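Laundry Still Beats the Robots, Uteck Household Trial Finds

By Modupe Nwosu
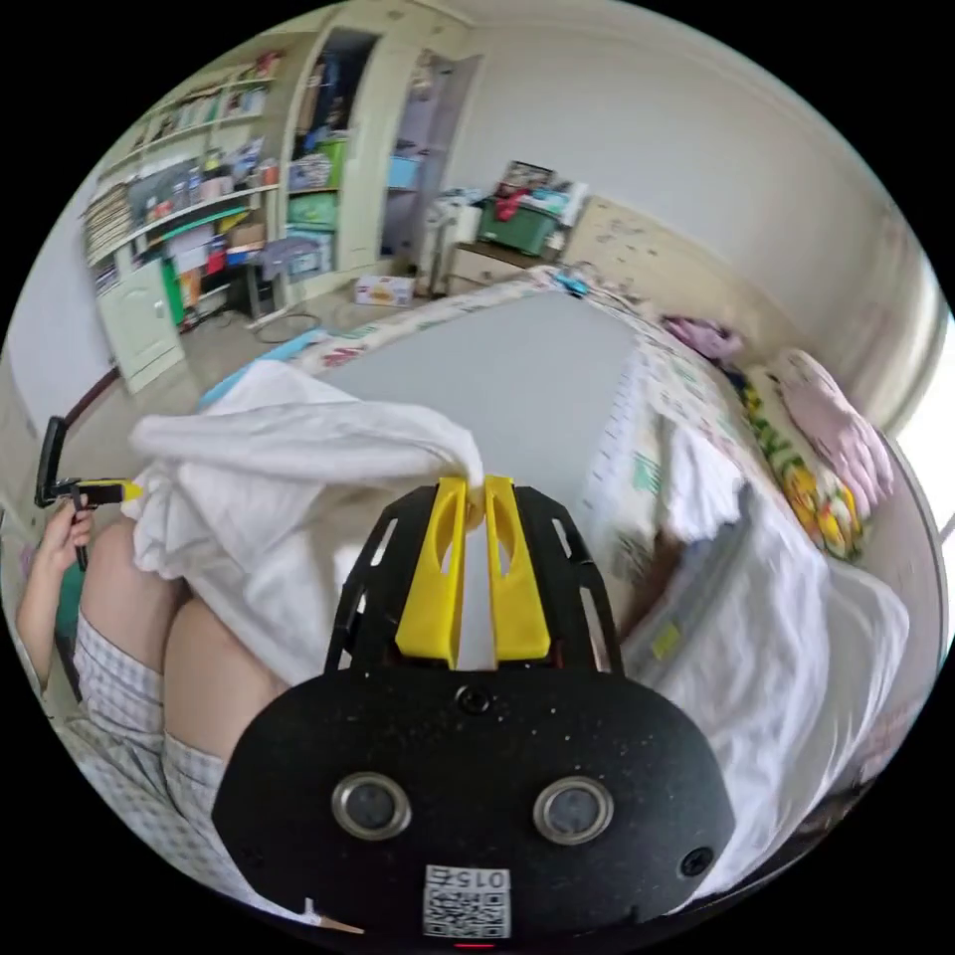 Handling white cloth beside a bed with hand-held grippers. Bed linen was the slowest category in the Uteck trial.

DOVSTEAD, March. A two-arm machine built by Uteck can clear a table, load a dish rack and carry a full bin to a back door without help. It cannot yet be relied on to make a bed, according to trial results the company released this month.

The results cover 800 attempts at six household and shop-floor chores, carried out in furnished test rooms and in a stockroom at Adeyemi, a home goods retailer in Dovstead. Each attempt was scored as complete, complete with help, or abandoned. An attempt was abandoned when the machine stopped making progress or when a supervisor pressed the stop button.

Rigid objects gave the best scores. Moving boxed goods from a cart to a marked shelf was completed without help in 99 percent of attempts. Clearing a table came second. Scores dropped for hanging garments on a rail and dropped again for folding towels. Fitting and straightening bed linen was last, and most of those attempts ended with a person stepping in.

Ebere Okonkwo, who leads the manipulation group at Uteck, said the order of the results was expected and the size of the gap was not.

"A box has a pose. You estimate it, you plan a grasp, you execute," Okonkwo said. "A sheet has no pose in that sense. After you pick up one corner, the other three have moved, and at least one of them is usually hidden."

Three failure types account for most of the abandoned linen attempts. In the first, the gripper closes on two layers of cloth when the task calls for one. In the second, the machine holds a hem correctly but loses tension while moving along the mattress, and the hem slides out of the fingers. In the third, it cannot find a corner at all and repeats the same search until the time limit.

White linen was harder than patterned linen. Folds in plain white cloth show little contrast under daylight from a window, and the depth estimate degrades along the ridges. Uteck repeated part of the linen series with the blinds closed and a lamp at a fixed height. The change reduced failed corner searches but had little effect on lost tension.

Uteck trains its controller from human demonstrations. Operators do the chores by hand-held gripper, one in each hand, so that the recorded motion is limited to what a two-finger tool can do. The training set for the trial held 2,000 demonstrations, with bed linen and towels making up the largest share. Ramiro Campos, who schedules the demonstration work, said cloth tasks take longer to record and are harder to label.

"With dishes you can say where one step ends and the next begins," Campos said. "With a sheet, two operators will give you different answers, and both are reasonable."

Campos said operators also correct small errors without noticing, such as shaking out a fold or re-gripping a slack edge. Those corrections appear in the recordings, but too rarely in any one form for the controller to reproduce them dependably. The group has started recording deliberate mistakes and recoveries. None of that material was used in the trial.

At Adeyemi, the stockroom part of the work ran in the early morning before the store opened. Vesela Berisha, the stockroom manager, said the shelf task was useful as tested, with limits. The machine handled cartons and plastic storage boxes. It was not asked to handle soft goods in bags, loose cushions or anything on the bottom shelf, which is below its reach.

"It did the part of the job that we don't mind doing," Berisha said. "The pillows and the duvets are what slow us down, and those stayed with us."

Berisha said staff kept the aisle clear during each run and that a person had to bring the cart to a floor marking within reach of the arms. Time spent on that setup was not included in the published figures. Okonkwo confirmed this and said a later report would list setup separately.

Bello Oyewole, an independent automation consultant who read the results before release, said the scoring was stricter than is usual for company trials, as any human contact moved an attempt out of the top category. He questioned the choice of rooms. The test rooms had one bed each and open floor on at least two sides. In many homes the bed is against a wall, the floor is in use and the linen is not the size the mattress calls for.

"Far-side tucking against a wall is where I would expect it to fail, and it is not in the test," Oyewole said. "People do it with a knee on the mattress. This machine has no equivalent."

Oyewole also noted that speed was reported only for completed attempts. A task that succeeds slowly may be acceptable in a home overnight and unacceptable in a hotel or a store, he said, and readers should not apply one number to both.

Uteck has not set a sale date or a price for a household unit. A stockroom version, limited to boxed goods, will stay at Adeyemi for a longer trial under a separate agreement. For linen, the company plans to fit a new finger, named Ivuvano, with a thinner tip and a slip sensor along the inside face. It is meant to detect a hem starting to slide before the grip is lost.

Okonkwo said the linen series will be repeated in full with the new finger and the same scoring rules. Towels will be tested first. Fitted sheets are not on the schedule.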